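Zirton Fold-Flat Gift Boxes
Set-up guide, section 4: Folding and closing the small box

Read section 2 first if the pack is still sealed. This section is for the small size only. Large size has the separate lid, different folds, go to section 6.

Before you start

Clear a patch of table. Doesn't need to be big but it does need to be flat. A patterned mat or tablecloth is fine, a thick quilted one isn't, the box rocks and the creases come out slanted.

Brush off crumbs, eraser bits, pencil shavings. The board is uncoated on the outside and picks up every mark. Pink and cream show it worst, gray hides most things.

Hands clean and dry. No hand cream.

Push pencils, pens, whatever else you're working with to the back of the table. You'll want the front half for turning the box.

Check the blank. You want:
- creases that give when you nudge them
- slots open all the way through
- tabs with both corners still on

If a slot still has its plug of board in it, poke it out from the outside face with a blunt pencil. Not a knife. Throw the plug away now or it ends up inside the box.

CAUTION: Edges are die cut and can be sharp on a new blank. Keep small kids away from the flat sheets, they can have the folded ones.

Pre-creasing

1. Lay the blank face down, plain side up.
2. Fold every crease once toward you, then let go. Just once. It'll spring back part way, thats fine.
3. Long creases first, then the short ones at the ends.
4. Run a fingernail or the back of a spoon down the long creases. Skip this on the tabs.
5. Turn the blank over and look at the outside. Any whitening along a fold means you pressed too hard. Still usable.

NOTE: Cold board cracks. If the pack came in from a garage or a car, leave it indoors overnight.

Folding up the body

6. Bring the two long sides up together. Hold them lightly, one hand each side.
7. Fold the near end up between them. Small tabs go inside, never outside.
8. Press each tab into its slot until it stops. Straight in. Wiggling widens the slot and then it won't hold.
9. Same at the far end.
10. Look down into the box. Corners should be square-ish. If one leans, pull that tab, reseat it, check again.

Stop here if you're filling the box. Filling is easiest with the lid standing straight up. 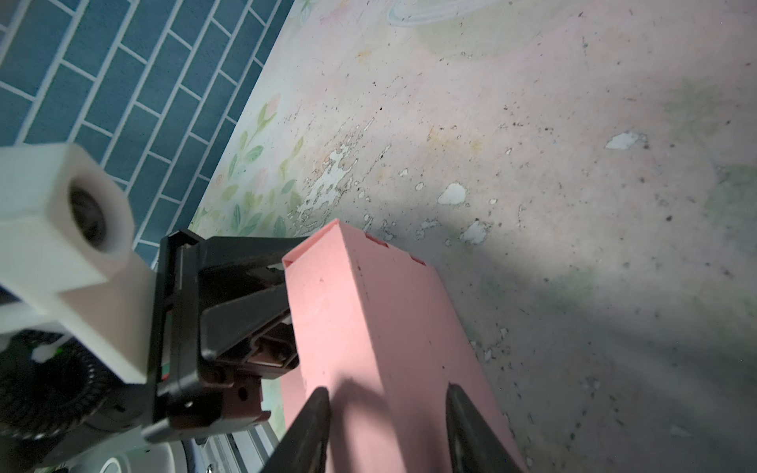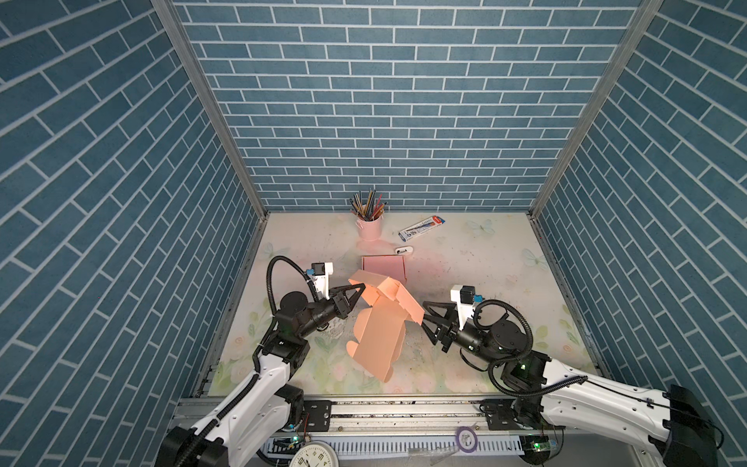
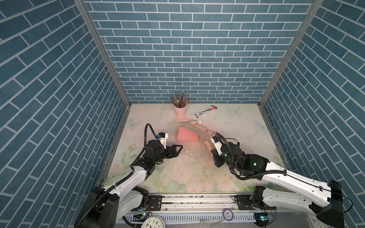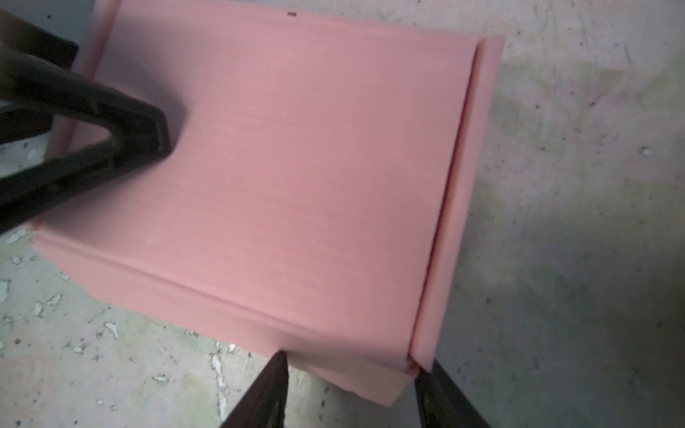

Fig. 4-2. Pink. Close up in the first and last, whole table in the middle two, pencil holder at the back.

Closing the lid

11. Fold the lid over without pressing. Let it rest on the box and see where the front edge lands.
12. Bend the front flap down a little more than feels right. It relaxes.
13. Slide the flap behind the front panel, starting at one corner and working across. Going in at the middle buckles it.
14. Push down on the lid near the front with a flat hand. A narrow gap along the tuck is normal. A gap you can get a finger into is not, open it and do step 13 again.
15. Side flaps last. If they're poking out, open up, tuck them under, close again.

CAUTION: Don't squeeze the box by its sides once it's closed. There's nothing behind the side panels when it's empty and they dent. Pick it up by the ends.

CAUTION: No weight on top. Closed boxes stack 4 high, that's all, and only if they're filled.

Opening it again

Lift one corner of the lid, not the center. Work along. The flap will take around 6 openings before it goes soft, after that use a sticker or a bit of ribbon to hold it.

What fits

Erasers, sharpeners, hair clips, a few wrapped candies, a folded card. Full length pencils don't. For those use the Uka sleeve (sold separately) or the long box, section 5.

Wrap anything greasy or damp. Soap, fudge, bath things, all of it stains through.

If something's gone wrong

Lid won't lie flat. Front flap is bent the wrong way, or there's a tab sitting on top of the side wall. Open it all up and go back to step 8.

Box twists when you set it down. One end tab is only half in. Usually the far one.

Tab torn. Glue stick on the inside, hold while you count to twenty, leave it. Don't use wet craft glue, the panel will ripple. Tape works too but put it inside.

Dent in a side panel. Open the lid, press it out from inside with a thumb. The crease mark stays. Turn that side to the wall.

Smudges. Soft white eraser, light strokes, one direction. Doesn't work on pen. Scuffs on the corners won't come out, leave them.

Faint streaks in the board. Part of the material, not a fault, we don't replace for this.

Ribbon or strip around the box

Optional. Do it after the lid is closed and before you add a tag.

16. Cut the strip longer than you need, you can trim.
17. Lay it flat on the table, box on top, in the middle.
18. Bring both ends up, overlap them on the lid, one dot of glue. On the strip, not on the box.
19. Hold till it grabs. Trim the end.

Paper strips that have been rolled up tend to stay curved. Weigh them down under a book first.

Storing

Flat blanks go back in the sleeve they came in, lying down, somewhere dry. A pack of 200 is heavy enough to bow a thin shelf, so low down is better. Made up boxes: closed, in a single layer, out of the sun. Pink fades quicker then the others.

Replacement blanks come in packs of 2 from Nollholm, state size and color when you order.

Section 5: Long box and sleeve
Guide revised February 19, 2024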